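Filed under: Who We Are

About the Husdale Gripper Workshop

We try out grippers. Arms, cameras and controllers too, but grippers are where we started and they still take up most of our shelves (and most of our lunch conversations). Husdale is a small teaching workshop attached to the Warnurton technical school, and students, staff and visiting makers all share the same benches.

It began with an argument over two finger designs for picking up thin plastic parts. One was wide and flat, the other narrow with a soft pad, and everyone had a favorite. So we ran them both on the same part, same table, same operator, and wrote down every pick. The narrow one won by 37 picks, and the people who had backed the wide one went off and redesigned it over a weekend. That's still pretty much how we work!

What we do all day

Most projects begin with a hand-held gripper. A person does the task with it first, and we learn a lot about finger shape and camera placement before an arm gets involved. After that we move to one of our 6 bench arms and run the same task again. Our log now holds 1,147 comparison runs, and the bad ones are in there with the good ones. We love the bad ones. A finger that drops a part in the same way over and over is telling you something, and half our best changes came out of pages like that.

Clear and curved parts are our current obsession. They're hard to see and easy to scratch, and a grip that works fine on a block can send them skating across the table. The Pestwood finger set, our own 3D-printed design, is on its fourth version because of them. We print the blocks, bolt them on, try them, grumble a bit and print again.

We also compare controllers. The Ardeleanu project pits two of them against each other on slow, gentle closing moves - it's fussy work, and the students who signed up for it in January are still happily at it.
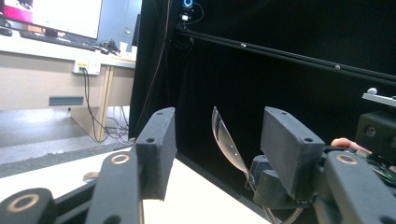
Come and try something

If you've built a gripper, bring it in. It doesn't have to be finished or pretty. We'll find you a bench, help you pick a fair task and run it beside one of ours, and you take all the numbers home with you. Benches are free for students, and the workshop stays open until 6 in the evening during term.

This site uses cookies to remember your settings. By continuing to browse you agree to our use of cookies. Accept | Manage settings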